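How to Make and Store an Infused Calendula Oil

Infused oils are the base of most home-made herbal salves, and calendula is the usual one to start with. 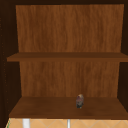 The method given below is the slow, cold one. A quicker warm method is set out further on for those who need oil sooner. Both produce an oil for use on the skin only. Neither is suitable for cooking or for taking by mouth, and neither should be put on open wounds, burns or infected skin. Anyone who reacts to plants in the daisy family (Asteraceae) should choose a different herb.

What you need

Dried calendula flowers (Calendula officinalis), whole heads or petals
A carrier oil: olive, sunflower or sweet almond
A clean glass jar with a tight lid
A square of muslin, boiled and fully dried
A funnel and a fine sieve
Dark glass bottles for storage
Labels and a waterproof pen

Check the Latin name when buying. Several garden plants are sold as marigold, and the French and African marigolds (Tagetes species) are not the same thing. Good dried calendula is bright orange or yellow. Flowers that have turned brown or pale straw have been kept too long or dried in too much light, and the oil made from them will be weak.

Choosing the oil

Olive oil is stable, easy to find and keeps reasonably well. It has a smell of its own, which some people dislike in a salve. Sunflower oil is lighter and almost without scent, but the ordinary kind goes rancid sooner. High-oleic sunflower oil is better in this respect. Sweet almond oil spreads easily and is often used for massage, but should not be used by or near anyone with a nut allergy.

Buy oil with a long date on it. The finished product cannot outlast the oil it was made with, so a bottle already near its date is a poor choice however cheap it is.

Drying your own flowers

Pick on a dry morning, after the dew has gone and when the flowers are fully open. Pick the whole head, including the green base, which is sticky to the touch. The stickiness is resin and a large part of what you want in the oil.

Spread the heads face down in a single layer on paper or a mesh tray. Keep them out of direct sun in a room with moving air. Turn them once a day. The petals dry first and can feel crisp while the base is still soft, so test by breaking a head in half. If the centre bends or feels cool, it needs longer.

An electric dryer may be used on a low setting. The varieties Sollent and Grandton have thick bases and take noticeably longer than single-flowered types. Do not mix the two kinds on one tray unless you are prepared to sort them as they finish.

Moisture is the main cause of failure in infused oils. Water carried in on the flowers lets mould grow at the surface and may allow bacteria to grow below it. If there is any doubt about dryness, dry for another day.

The cold method

1. Wash the jar and lid in hot soapy water, rinse, and dry in a low oven. Let the jar cool completely. The lid may be air-dried if it has a plastic seal.

2. Break up the flower heads by hand. Do not grind them to a powder, which is difficult to strain and leaves a sludge in the oil.

3. Fill the jar two-thirds full with flowers. Do not press them down.

4. Pour in oil slowly until the flowers are covered, then run a dry knife or skewer round the inside of the jar to release trapped air. Top up so that the oil stands clear above the plant matter. In a jar holding 16 fluid ounces a finger's width is enough.

5. Close the jar. Label it with the herb, the oil and the date of starting.

6. Leave it in a warm place for 21 days. Some herbalists prefer a sunny windowsill and others a dark cupboard. Sun gives warmth but speeds up the ageing of the oil. If you use a windowsill, put the jar in a brown paper bag.

7. Turn or gently shake the jar daily. Check that no flowers are sticking up above the oil, as these are where mould starts. Top up with the same oil if the level drops in the first few days.

The warm method

Prepare the jar as above, but use one made of heatproof glass. Stand it on a folded cloth in a pan or slow cooker, with water reaching halfway up the jar. Keep the water hot but well short of simmering for 8 hours. This need not be done in one go - two shorter sessions on consecutive days work as well.

Leave the lid off during heating and lay a piece of dry cloth over the mouth of the jar. Take care that condensation from the pan does not drip in. Top up the water bath as needed and never leave it unattended. The oil should at no point bubble, smoke or smell fried. If it smells fried, discard it and begin again at a lower heat.

Straining

Line the sieve with muslin and set it over a jug. Pour in the oil and flowers and leave to drain for at least an hour. Gather the cloth and squeeze out what remains. The squeezed oil is cloudier than the rest and contains more fine matter, so it can be kept in a separate bottle and used first.

Let the jug stand overnight, covered. If a layer of sediment or small beads of water appear at the bottom, pour off the clear oil above and leave the last part behind. Fill the dark bottles almost to the top to limit the air inside.

Storage

Keep the bottles in a cool, dark place with a steady temperature. A cupboard on an inside wall is suitable. Avoid shelves above a cooker or beside a boiler. Oil kept in the fridge may go cloudy or partly solid, and clears again at room temperature.

Vitamin E oil is sometimes added to slow rancidity. It has no effect on mould or bacteria and is not a preservative in that sense. A few drops per bottle are sufficient.

Expect an olive-based oil to keep for up to a year and ordinary sunflower for rather less. Smell it before each use. Rancid oil smells of old nuts, crayons or putty, and should be thrown away. Throw it away too if there is any mould, fizzing or sour smell.

Making a simple salve

For a medium-firm salve, use 15 grams of beeswax to 100 millilitres of infused oil. Melt the wax in a bowl over hot water, add the oil and stir until clear. Put a little on a cold spoon to test it. If it sets too hard, add oil; if too soft, add a little more wax. Pour into clean tins and leave them uncovered until fully cold, otherwise water collects under the lid.

Patch test

Apply a small amount to the inner forearm and leave it for a full day. Do not use the oil if redness, itching or swelling appears. Those who are pregnant, or who are using a prescribed skin treatment, should ask a pharmacist or doctor first.

Common problems

Oil has hardly any colour: the flowers were old, or too few were used. Strain, then repeat with a fresh batch of flowers in the same oil.

Flowers float: normal in the first days. Turn the jar more often.

Oil is cloudy after straining: fine plant matter or water. Let it stand, then pour off again. If it is still cloudy at room temperature after a week, use the oil soon or discard it.

Lid has become greasy: oil is creeping past the seal. Stand the jar on a saucer and wipe the thread clean.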